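**Nillton Table** is a catering company and former supper restaurant in Pridolwood. It operates from 2128 Ongart Street and is best known for its braised lamb shoulder and for a set of claims about its own age and origins, few of which hold up well when checked against the directories of the period.

## Origins

According to the company's menus, Nillton Table "has served Pridolwood for three generations." The phrase first shows up on a printed menu from the restaurant's fourth year, and it has never been explained. The business license names a single founder, Nattawut Wannasri, who had earlier worked as a line cook at the Tulau Hotel. No parent or grandparent of Wannasri is known to have run a food business in the town. A later version of the menu changed the wording to "three generations of flavor," a phrase that is hard to prove or disprove.

The name is usually said to come from a farm called Nillton where the founder learned to cook over wood. County maps show no farm of that name. There was a Nillton Dairy, which sold milk and butter from a storefront on the same block and closed before the restaurant opened. Its painted sign was still on the side wall when Wannasri signed the lease, and a former landlord told the local paper that keeping it saved the cost of a new one. The company has not commented on this account.

## Restaurant period

The dining room seated 30 and opened for supper only. Early reviews liked the lamb and the pickled cabbage and were cooler about the fish. The room was described more than once as loud.

The restaurant advertised itself as "award-winning" from its second year on. The award appears to be a certificate from the Pridolwood Merchants' Supper Week, an event in which each restaurant that paid the entry fee received a certificate in one category or another. Nillton Table was given Best Welcome. The category was not offered again.

Catering began as a sideline, mostly office lunches and funeral receptions. By the time the dining room closed, it brought in most of the money. The closing was announced as a short break for remodeling. The tables were sold that January.

## Catering

The company handles weddings, retirement parties and business lunches, with a minimum order of 10 guests. Its brochure says it can feed "any crowd, anywhere," though the contract limits delivery to the town and the lake road and adds a fee for stairs.

Food is cooked at Ongart Street and finished on site. The brochure calls all of it "locally sourced." A reporter who asked for a list of suppliers was given the names of two vegetable growers and a bakery. The lamb, the dish that most customers order, was not covered by the list. It may well be local, but the claim rests on the brochure alone.

### Typical menu

- Braised lamb shoulder with white beans
- Roast chicken with lemon and garlic
- Baked squash with brown butter
- Pickled cabbage
- Rice pudding or plum cake

The lamb is sold as a secret recipe. A version credited to Wannasri was printed in a Tulau Hotel staff cookbook years before the restaurant existed, and it calls for onions, cider vinegar, bay leaf and nearly 4 hours in a slow oven. Cooks who have tried it report a good result. Whether it is the same dish is disputed, chiefly by the company.

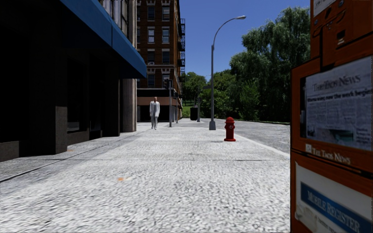
*By the Pridolwood Food and Drink desk. Last revised Saturday, December 15, 2018.*

## Reputation

Opinion of the food is generally favorable, and the criticism in print has mostly been aimed at the advertising. Online directories list the company under caterers, banquet halls and, in one case, dairies. It has no banquet hall. Several of these listings repeat the three-generations line word for word, and they are sometimes cited as support for it, although the text in each was sent in by the company.

A claim that Nillton Table catered the opening of the Ongart Street library also needs care. The library's program thanks "Nillton" for coffee and rolls, and the date falls within the years when the dairy was still trading.

## See also

- Nillton Dairy
- Tulau Hotel
- Pridolwood Merchants' Supper Week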